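Home Water and Energy Basics, Handout for Week 7

Hi all! I promised I'd type up my notes on laundry and the water bill, so here they are, a little messier than I'd like (my board writing never survives the trip home).

We started with the bill itself. Mine comes from Tetau and it lists water in one column and sewer in another, and you pay for both every time a drain runs. So a load of wash gets charged coming and going! Please bring your own bill on Monday if you can find it.

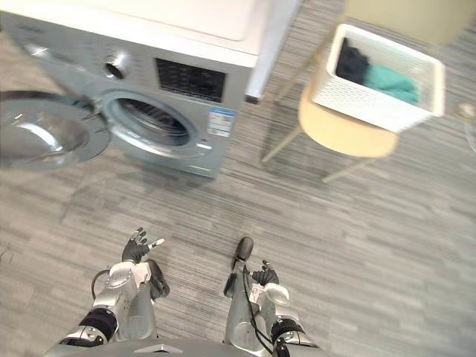

Next was the kilowatt-hour. Take 1000 watts, run it for one hour, and you've used one. A motor turning a drum doesn't need much. Heating the water is where the money goes, so the temperature you pick matters a lot more than how long the cycle runs.

We use cookies to remember your settings on this site. Accept / Manage choices

Try this one at home. Say a cycle uses 600 watt-hours and you do 7 loads a month. Multiply, divide by 1000, and you get 4.2 kilowatt-hours. Then look up your rate and finish the sum. Show your steps, please, I can't give credit for a lonely number. 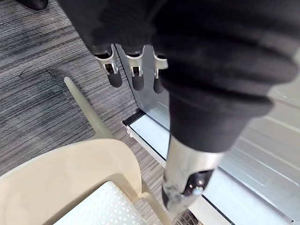 A few of you asked about hard water. The Kinenar side of town has it worse than the Alvarado side, and it leaves scale on heating parts and makes soap lazy. You may need a bit more detergent. Soft water needs less, and too much soap means extra rinsing (ask me how I know).

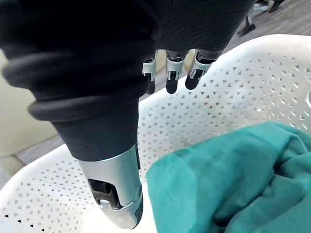

White plastic laundry basket.

On sorting, I'm pretty relaxed. Heavy cottons together, towels on their own, anything with a zipper zipped up. Half loads are my weak spot, I'll admit it, but two halves nearly always cost more than one full one. 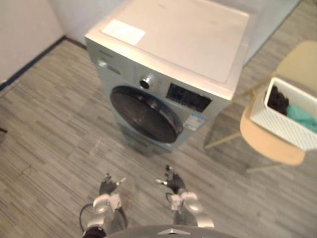
For next time, read the Kulesent packet up to page 47 and skip the part on well pumps. We'll do dryers and clotheslines, and I have opinions about clotheslines! Worksheets go in the tray by the door.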